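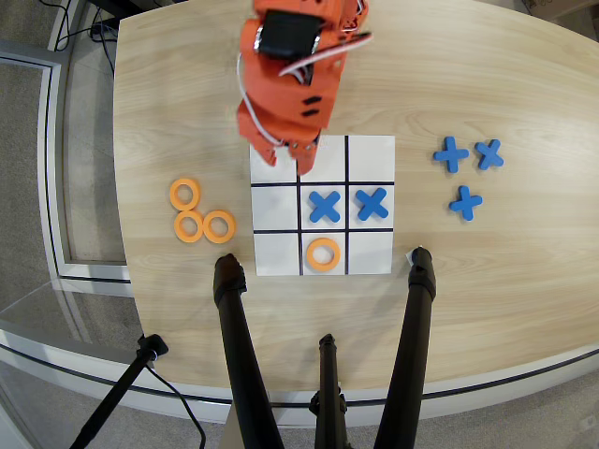

Members' update on the Erklow merger, 2nd September. Sorry for the rush, it's going out before the board papers do. The short version: Erklow Savings has lost its finance director and its head of lending inside a fortnight, and the vote on joining with Purnent Mutual is still set for December. Both exits were put down to "personal reasons". Maybe so. But the regulator has had an observer sitting in on board meetings since the spring and members only found out from a footnote. It's noughts and crosses at the moment, like the board under that orange arm: they make a move, the regulator blocks it, and the savers get to watch.

What we know. The half-year accounts came out eleven days late. Bad loans are up, mostly on the small business book, the one Erklow bought from Zalport when Zalport pulled out of commercial lending. 3,583 loans in that book. Of those, 111 are more than three months behind. Doesn't sound a lot, but they are the big ones, and the auditors have added a paragraph on how they've been valued. Worth reading twice. Page 40-something, near the back, small print.

What we don't know. Whether Purnent have seen the same figures we have. Whether the price (if you can call it that, in a merger of mutuals) changes if the bad loans get worse. Whether the acting finance director has been cleared for the job or is just keeping the chair warm. We've asked all three. No answer yet, apart from a holding reply saying our letter had been recieved.
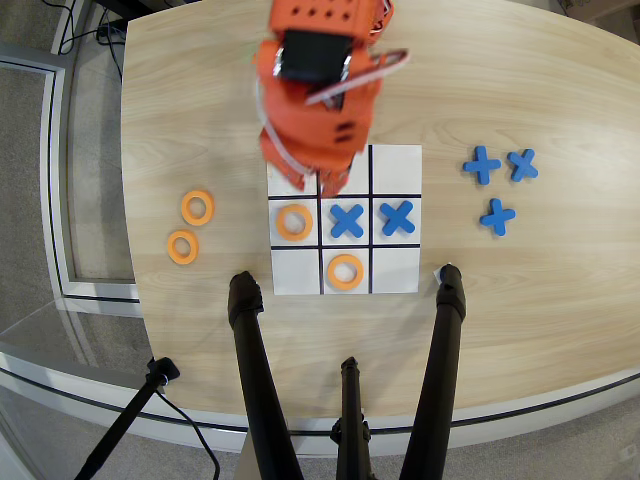 We've also asked for the letter from Tuhumury, the consultants who went through the loan book last year. Their report went to the board and stopped there. Erklow says it's commercially sensitive. Fine, then publish a summary. Purnent did exactly that with theirs and the sky stayed up.

On savings: your deposits are covered up to the usual limit, same as at any bank or building society. If you hold accounts with both Erklow and Purnent, check how the limit would work after a merger, as it may be counted as one. Don't move money in a panic. Fixed-rate bonds carry a penalty for early closure, and some of you have already been stung.

Branches. Two are under review, the decision has been pushed back till after the vote. Staff there have been told very little so please be nice at the counter.

The petition for a special meeting stands at around 600 signatures. Forms must have your account number on or they get thrown out, we lost a whole batch last time over this. Paper only, Erklow wont take scans. Post them to the usual address, and if you've moved house update your details with the society first, otherwise the names don't match up.

More when we get the board papers.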